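Trotent Shows Robot Learning Method That Needs Fewer Demonstrations for Kitchen Tasks

Destance method lets a robot arm decide by itself when it should ask a person for help

March – Trotent, a developer of software for service robots, today announced the results of a research study on teaching robot arms to handle soft and fragile food. The new method, called Destance, reached the same success rate as the company's earlier training method with 200 human demonstrations for each task. The earlier method needed 2513 demonstrations in total to cover the 5 tasks of the study, and Destance needed 1000.

Robots are today very good at moving hard objects which always have the same shape. Bread and pastry are more difficult. Every piece is a little different, the surface breaks easily, and a grip that is correct for one piece can crush the next one. For this reason most research teams collect a very large number of demonstrations, where a person guides the arm through the movement again and again.

Destance works in another way. During training, the software estimates how far the present situation is from the situations it already knows. If this distance is small, the arm continues alone. If the distance becomes too large, the arm stops and a human operator takes over for the difficult part only. These short corrections are then added to the training data, and the long and easy parts of the movement are not recorded a second time.

"We were collecting many hours of data which taught the robot nothing new," said Rafsan Marikar, who leads the manipulation research at Trotent. "With Destance the operator works only when the robot is unsure. It is less tiring for our people, and the data is better."

The study was done over nine weeks on a tabletop workspace with common kitchen appliances. The tasks included picking up a piece of bread, placing it in a toaster slot, and moving pastry from one container to another. The team has also tested how the trained software reacts when objects are put in new positions – in this part the results were more mixed, and the company says that more work is needed before the method can be used outside of the laboratory.
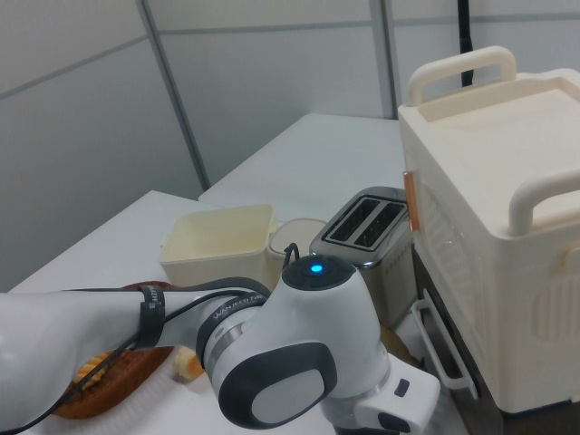

The robot arm at the study workspace, with bread, pastry, a toaster and other kitchen equipment. Photo: Trotent

The training software runs on Zunier, the data platform of Trotent, which is already in use at the company's partner Ní Bhriain. Both companies plan to repeat the study with a second type of gripper and with packed food.

A technical report with all results, including the failed trials, will be available on request to universities and research institutes.

About Trotent
Trotent develops learning software for robot arms in food service and light assembly. The company works with research partners and equipment makers.

Media contact
Trotent Press Office
Rafsan Marikar, Manipulation Research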